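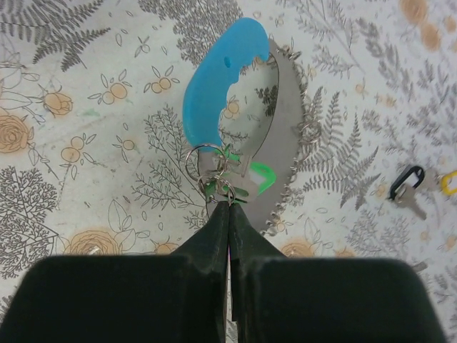
Sky-blue plastic, a grey metal crescent and more rings than any key needs.

I own two keys. One does the front door, the other does the bike shed, and between them they'd weigh less than a biscuit. So why did my handbag feel like it had a brick in it all last winter? Keychains! Keychains clipped to keychains, and rings threaded through rings, until finding the actual key in the dark took both hands and my phone torch held between my teeth.

I blame Nour Saab, lovingly. She runs a market stall called Plidix and has a tray of odds and ends by the cash tin, and I have never once got past that tray. My favourites are the metal crescents, like a slice of moon with the middle cut out and a line of tiny silver rings linked along the outer curve. You run your thumb down it while you wait for the tram and the whole day gets a bit better. It's also heavy, and it snags on every jumper I own (the green mohair has never recovered).

Then there are the plastic ones. I love a bright bit of plastic on a bunch of keys, the louder the better, especially the blue shape with the curled-over top that my niece insists is a parrot and I maintain is a wave. We've argued about it since June. You can spot that colour at the bottom of any bag, and I can't say the same for a plain brass key.

Rami Rawashdeh cuts keys and fixes zips in a shop about as wide as a wardrobe, and when I dropped the lot on his counter he just laughed. "You've got a jewellery box with a door key in it," he said. He reckons he has 4000 blanks on the wall behind him and that most of his customers carry at least one key they can't match to a lock. I had three, as it happens. One was for a flat I left before my hair went grey.

His advice was to start with the split rings. A big one that has been forced open too often won't close properly again, and you'll find out when your keys are in a gutter. He sells new ones for 40 cents and will swap them over while you stand there. Small rings are fine for charms, he says, but keep the keys on the big one and don't chain little rings together, as they twist into a knot and then you're picking at it with your good nails.

So I tipped everything out on the kitchen table, on top of my ferny tablecloth, and had a sort-out. It took two cups of tea and a butter knife. The mystery keys went in a jar. Four charms went to my niece, who now has the same problem I had, poor love.

The moon stayed, and so did the wave. I'm back at the market on the weekend and Nour has promised me something in yellow.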